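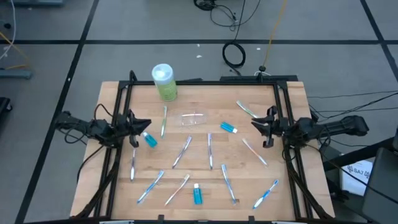
Workshop Tips: Comparing Grippers on Small Household Items

The following guidance is issued by the Allside workshop for staff and visiting groups who are comparing grippers, arms, cameras or controllers on the two-arm bench. It replaces the October sheet.

Choosing the items

Toothbrushes are the recommended starting item. The handles are narrow and uneven, and they lie close to the table, so a weak fingertip shows itself early. Use a mixture of handle colors, including at least one clear handle if a camera is part of the comparison. Clear plastic is difficult for most cameras and should be scored separately.

Small capped bottles make a good second item. Place at least one upright and at least one on its side. A gripper that closes well on a standing bottle may push a lying one across the wood.

Setting out the table

Lay the brushes at different angles and leave a finger's width between neighbors. Do not line them up for the first gripper and scatter them for the second. Josefina Cáceres keeps a set of paper layouts in the drawer under the controller shelf; choose one and use it for every gripper in the comparison.

Wipe the wood with a dry cloth between sets. Do not use polish or spray cleaner. Polished wood lets handles slide and will spoil any comparison with earlier results.

Changing the fingers

Switch off both arms before changing fingers. Fit the same type on the left and right unless the comparison is between sides. The Ristach fingers have square tips and the Demuvside fingers are tapered; the screws are not interchangeable and are kept in separate tins.

After fitting, open and close each gripper 6 times with nothing between the fingers. Check that the tips meet evenly. Then lower the open gripper over a brush by hand control and note the height at which the tips first touch the table. Enter that height in the controller before any automatic run.

Cables

Cables should hang in a loose loop with enough slack for the arm to reach the far side of the table. Move each arm slowly through its full reach and watch the loop as it goes. A cable that pulls tight will shift the gripper slightly, and the error is easily blamed on the camera.

Running the comparison

A full comparison is 54 picks per gripper. Record a dropped item, a missed item and a pushed item as three different results. Stop at once if an arm touches the frame, and begin that set again.

Change one part at a time. If a new controller and a new gripper arrive together, test the new controller with the old gripper first.

Care and storage

Rubber finger pads are replaced after 2,000 picks, or sooner if they look shiny. Arancibia pads are softer and are replaced after 300. Write the running total on the lid of the tin.

Brushes and bottles used on the bench are not to be returned to the washroom cupboard. Completed score sheets go to Lorena Godoy, who also takes bookings for the bench.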